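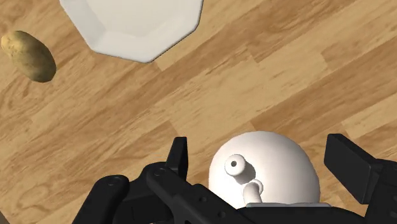 Section 6. Working Alongside the Stiltent Arm

This section is for kitchen staff at Cilladlow sites where the Stiltent arm handles kettles, plates and utensils. Staff still do the pouring, the tasting and all work with knives. Moving items on the prep table is now the arm's job, and table setup is part of the opening shift.

6.1 Before starting a task

1. Clear the table of anything the task list does not name.
2. Place each item so that there is open table on both sides of it. The fingers need room to come down.
3. Push chairs out of the arm's reach.
4. Select the task in Zatasa and check the item names on the screen.
5. Press Start and step back behind the floor line.

Note: The travel speed on the prep table is set to 200 mm per second. Only the shift lead may change it.

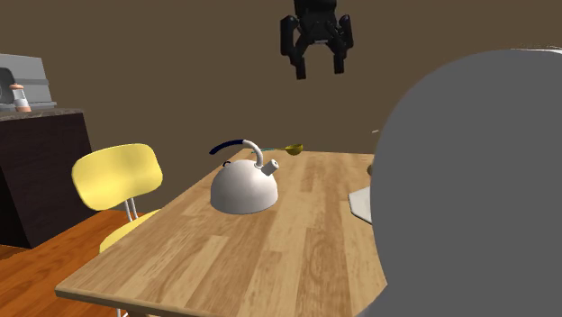
Figure 6-3. Gripper open above the table, kettle standing on the left half.

6.2 Taking over by hand

1. Press Pause. Wait 3 seconds after the arm stops.
2. Check that the gripper is open and empty.
3. Move the item, then press Confirm Table before you resume.

CAUTION: Do not take a kettle out of closed fingers. Use Release on the panel.

6.3 Changes to shift duties

The person who used to set out the table now watches the panel and handles stops. Log each stop in the Kokkinos sheet, including short ones. Break times are unchanged. Pause the arm before leaving the panel.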